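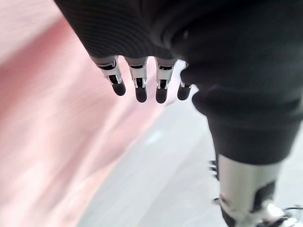
Vokville workshop, safety minutes, June

Minutes of the last meeting accepted, including the part about the door.

1. Hand fault, Bulden walker
The left hand closed on the trouser hem mid-stride and kept hold. The robot took 2 more steps, which was 2 more than anyone wanted, and sat down on the charger cart. No injuries. The cart will cost 895 to replace and has been praised for its service.
The log shows 3 grip commands sent with the arm at rest. Ziółkowski, who supplied the hand controller, call this "unexpected." The meeting agreed.

Action: grip locked out while walking. Hems to be taped. Flovumton to send a new cart.

2. Emergency stop
Worked. Was on the far side of the robot. To be moved.

3. Any other business
Trousers: deferred.

Closed 4:10 p.m.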